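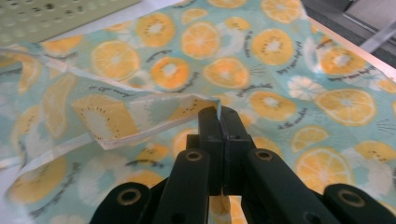

Sesari list, March 1, 2001

> I fold every tote into a neat square and by the next market they're all in a heap again. Does anyone have a fold that stays put? Mostly I have the thin ones with fruit on them.

Oh, I love this question! I spent a good part of February on it. Lay the bag out on something flat and pale (a white board is perfect, you can see every crease), smooth it from the middle outward, and fold the sides in before you touch the handles. Handles go down last, tucked inside the roll.
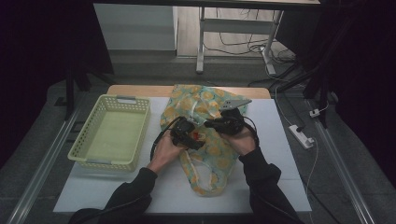
Then I stand the rolls on end in a little plastic basket, the kind with holes in the sides, and they hold each other up. Mine takes 18 if I squeeze. The fruit prints look so cheerful lined up in a row!

One thing I haven't solved is the slippery ones from Jullon, which unroll as soon as I let go. I've got 4 of them. Someone at the Bucur swap suggested a hair elastic, and I'll try that next. What do you use, Ona folks?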